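The bus to Giltdale left at six in the morning, and Estela Ulloa had been awake since three, too happy to sleep! She had her good boots on and a bag of boiled eggs in her lap, and under the seat, wrapped in two sweaters, was her grandfather's accordion.

"You're going to squash it," said Pilar Alarcón across the aisle.

"I'm not even touching it."

"Your heel is touching it."

Estela moved her heel. Outside the window the hills above Vorndale were going from black to blue, and then all at once the snow on top went pink, and she grabbed Pilar's sleeve so hard that an egg rolled down the aisle and came to rest against the driver's seat.

"Whose egg?" the driver called.

"Mine! Look at the mountain!"

He looked at the mountain. So did everyone else on the bus, even the man who had been snoring since the depot.

They were going to play at the winter dance, the big one, in the hall with the green doors where her grandfather had played in the year of the flood. He used to tell it every January, how the water came up to the second step and the people kept dancing, and how he played the same waltz 37 times because it was the only one the drummer knew. Estela had heard it so often that she could smell the wet coats. 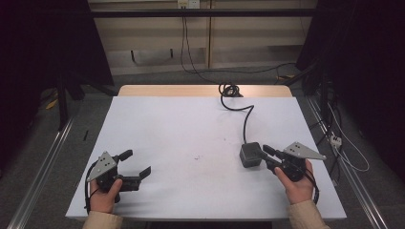

The road climbed. Pilar took out her fiddle and tuned it very softly, and then less softly, and a woman in the back asked whether they knew "The Miller's Goat." Did they know it! Estela had the accordion out of its sweaters before the bus finished the next curve. The bellows wheezed on the cold air, the low notes stuck the way they always did, and she leaned on them until they came loose.

By the second verse the snoring man was singing. He had a huge voice, a voice like a barn door, and he knew words to that song that Estela had never heard in her life (there was a bishop in it, and a cheese). She laughed so much she lost her place and had to jump back in at the chorus.

"Where did you learn that?" she shouted when they'd stopped.

"Giltdale," he said. "The flood year. The accordion player taught us. Terrible fellow. He wouldn't let anybody go home."

Pilar put down her bow.

Estela held the accordion out so he could see the side of it, where the letters had been scratched in with a nail, and the old man bent close and ran his thumb along them.

"Well, play it, then," he said. "Play the waltz."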